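Review: Wiretti two-arm tabletop collection kit
By Vusumuzi Swanepoel
12 comments | 31 shares

The Wiretti kit is sold for recording teleoperated demonstrations: two follower arms, two leader arms, a rail and the recording software. We bought ours to gather cloth-handling examples for a policy that sorts and folds small garments. This review covers 188 recorded episodes.

Assembly took 3 hours. The rail was square out of the box and the mounting plates lined up without shimming. The manual is thin on cable routing, and ours was redone after the first session when a conduit caught at full elbow extension. Spare cable ties would have been a sensible inclusion.

Leader arm feel is acceptable. Friction at the wrist is higher than on the older Grerkel set, and Refilwe Mtshali, our main operator, found that long sessions showed up in the data as slower regrasps. We now stop after 70 minutes. The grippers handle knit fabric well. Thin woven cotton is harder - the fingers close on it but tend to pinch two layers, and those episodes need a separate label.

The software writes joint positions, gripper state and video to one file per episode. Time alignment was good. Discarding a bad take requires four menu steps, far too many for something an operator does all day. Episode labels can be edited in bulk, but only after export.

We swap the wallpaper behind the workspace between batches so the policy does not key on one background. The aluminium posts make this a quick job.
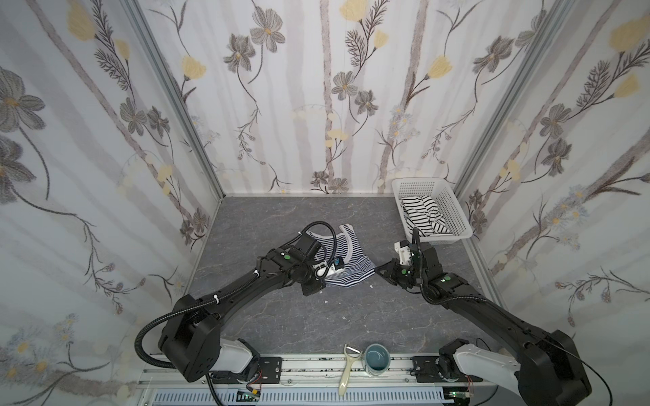 How many demonstrations does a single garment task need?

Our first usable policy came from the full 188 episodes, and a subset of 70 was too few to cope with garments that started out bunched. Variation in starting pose mattered more to us than the raw count.

Calibration drift was minor. One shoulder joint needed re-zeroing in December and has held since. Support replied the same afternoon with the correct procedure, which differs from the printed one.

Recommended for labs already comfortable editing their own export scripts. Score: 4 out of 5.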